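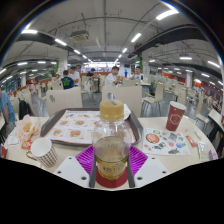 Someone in Felton wrote:

> I've given up on the apple one. Did everything the way the list said, equal parts fruit and sugar and vinegar, and it came out so sour my whole family made the face. I poured it over ice, I topped it up with soda, I even put it on a salad. Nope. Is there something wrong with equal parts, or is it my vinegar, or do I just not like shrubs? Also how long is it meant to sit? One person says overnight and another one says a month and I can't find the message where we settled it. If we settled it.
>
> And does anybody strain through anything other than cheesecloth. I hate cheesecloth.

OK typing this fast on a break, so sorry in advance. Several things in there, going to take them out of order.

We did not settle it. I went back through the archive last night and there are two long threads, both wandered off into a fight about canning lids. So no, you didn't miss anything.

First the equal parts thing. It's a starting point and I think we all started repeating it like a law. Works fine for berries. Berries give up a lot of juice and the juice is sweet, so by the time you strain you've got a nice balance. Apples don't do that. You grate them and they sit there and sulk. You get less juice, the vinegar takes over, and there you are with the face. My apple ratio now, by weight:

- 300 grams grated apple, skin on
- 300 grams sugar
- vinegar, half of that to start

Then taste, and add more vinegar a spoonful at a time till it wakes up. You can always put more in. Can't take it out, as I found with a whole batch of pear that ended up as a sort of all-year salad dressing.

Second, which vinegar. You didn't say! If it was the plain white stuff then that's most of your problem right there. White vinegar is all elbow. It's great for pickles and for cleaning the kettle. For drinking I'd go with cider vinegar for apples, or rice vinegar if you want it really gentle. Rice vinegar gets no love on this list and I don't know why. Ive used the cheap one from Osum for ages, the big bottle on the bottom shelf near the noodles, and it makes a lovely soft peach shrub. Kind of dull with apple, I'll admit. Would mix it half and half with cider.

Someone is going to write in and say raw unfiltered vinegar only. Fine. It's good. It's also twice the price and once you've got sugar and ginger in there I can't tell, and I've tried.

Third, how long. Depends on the way you're doing it, and I think this is where the overnight people and the month people keep talking past each other.

**Cold way, sugar first.** Fruit and sugar in a bowl, cover, fridge, leave it till it's swimming. For berries overnight does it. Apples I give 2 days, and stir when I remember. Strain, add vinegar, shake, back in the fridge. Then it needs a rest. Taste it the same day and it's two things, syrup and vinegar, sitting next to each other being rude. After 4 days it starts to come together. After 9 it's a different drink. I'd bet money you tried yours on day one.

**Cold way, vinegar first.** Fruit sits in the vinegar, then strain, then sugar goes in. This is the one people leave for weeks. Sharper, less fresh fruit taste, more like something from a dusty bottle at the back of a bar (I mean that nicely). Not where I'd send you after the apple incident.

**Hot way.** Simmer sugar and water, add the fruit, cook it soft, strain, cool, add vinegar. Drinkable that night. Tastes a little like jam. For apples I think this is the best one — there, I said it. You lose the raw snap, but apple snap doesn't survive the sugar very well in any case, and what you get in exchange is something close to baked apple. Cinnamon stick if you like it. Pull it before it goes woody.

So if you still have any of the sour batch left, don't dump it! Make a bit of plain syrup, equal sugar and water, cool it down, and stir that in until you stop making the face. Then leave it alone in the fridge for a week. I've rescued worse.

Straining. I hate cheesecloth too. Lint in everything and the holes are the wrong size, and you pay for it by the yard like it's silk. Things I've used instead:

- a clean cotton dish towel, an old thin one. Best of the lot. Wet it first or it drinks your syrup
- paper coffee filter. Very clear result, takes forever, tears if you poke it, and you will poke it
- fine mesh sieve, twice. Cloudy but who cares
- one of those nut milk bags, which I bought for this and then lost

With apples squeeze as hard as you want. Everyone says don't squeeze, it goes cloudy. Well yes. But half the juice is in there and I paid for those apples. Keep the squeezed pulp as well, it's candy at that point. Goes in oatmeal, or in muffins if you cut the sugar back. It doesnt keep long so use it that week.

Which apples, while I'm at it. The Sydorenko stand at the Zadinstead market sells a box of bruised mixed ones at the end of the morning and those are perfect. You want mixed. All sweet ones and the thing comes out flat, all tart ones and you're back to the face. If you're buying at the supermarket just get a couple of each and don't overthink it. Early apples in June or so are a bit watery, I'd wait or do strawberries.

How much to put in a glass: this matters more than people let on. I've watched folks pour it like soda. It's a syrup! A couple of spoonfuls, ice, then fill with seltzer or cold water, stir, taste, adjust. If you were pouring it a third of the way up then no wonder. Hot water is good as well, with ginger, when you've got a cold. In plain iced tea it takes the place of the lemon.

On keeping. I keep all of mine in the fridge, always, clean jars, lids on properly. I know some on the list leave theirs on the counter and have lived to tell us about it in great detail. Up to them. If it fizzes when it didn't used to, or grows something, or smells like nail polish, out it goes. No rescuing that one. And metal lids — the vinegar gets at them after a while, you'll see little spots. A square of baking parchment under the lid helps. Plastic lids are better if you have them. Please nobody restart the lids thread.

Label them. I know. I say it every time and I have a thing in my fridge door right now that is either plum or beets.

Do you just not like shrubs? Maybe! Some people don't, and it's allowed. But I wouldn't decide on the strength of one apple batch made with (I'm guessing) white vinegar and drunk on day one. Try the strawberry first. Equal parts really does work for that one, it's very hard to wreck, and you'll know by the second glass if it's for you. If you do it and still hate it then come over to the cordial side, there's a few of us, we use lemon juice and citric acid and we're very happy.

Oh and somebody asked off list about honey in place of sugar. You can, use less, it's sweeter, and stir it into the strained juice. It won't pull the juice out of the fruit as tidily as dry sugar does. Strong honey will flatten a mild fruit. I'd only do it with something loud like blackberry. Maple syrup same story, nice with the hot apple one though.

Two questions back to the list before I run:

Has anyone done rhubarb the cold way and got any real amount of juice out of it? Mine sat there for days and gave me a puddle. I ended up cooking it.

And does anyone near Felton have a spare big funnel, wide neck. Mine melted. Will trade for a bottle of the peach, or the plum, or possibly the beets.

Gotta go, will check back tonight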